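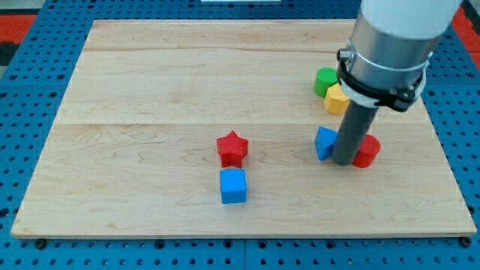 The quote from Barbieri ran to 51 pages, and Gualtiero Rizzi had read all of them on the train to Ronden. He had underlined one word, "typically," every time it turned up.

"So it pushes blocks," he said.

"It learns to push blocks," said Venkatesh Lobo. "On your line it would be soap."

"Our soap is slippery."

"The principle is the same."

Gualtiero bent down until his eyes were level with the board. The red star and the blue cube had a patch of wood to themselves, and the rest were bunched up on the right where the arm was. He had packed soap in Kiravside as a young man and had been shouted at for less.

"What does it do if one falls over?"

"That depends on the task."

"The task is that one fell over."

Lobo laughed, saw that he was alone in it, and opened his laptop. There was a chart. The line on the chart began low, climbed steeply and then lay down flat just under 100, and Lobo ran his finger along the flat part.

"Whose blocks were these?" Gualtiero asked.

"Ours."

"And the board?"

"Also ours."

"Then I'd like to see it with my soap, on my board, with Irma's radio going and the dock door open in December." He took out his notebook. "What's the service contract?"

"It's in appendix two."

"Appendix two says it's in the service contract."

Lobo scrolled for a while. Gualtiero wrote down the price of the arm and, under it, the things that weren't in the price: the guarding, the floor, the training, the man from Stanow who would have to come and move the air line. The second number was longer than the first. He drew a box around it.

"Most customers see payback in 3 years," Lobo said.

"Which ones?"

"I'd have to ask if I can share that."

"Ask."

He looked at the board again. He had half wanted to like it. His own wrists were bad, and Irma's were worse, and there was money set aside that would go to the roof if he didn't spend it first.

"Could we rent one?" he said.

"We don't usually rent."

"Typically?"

Lobo closed the laptop. "I can make a call," he said, and went out into the corridor to make it. Gualtiero pulled over a chair, sat down with the quote on his knees and started again at page 2.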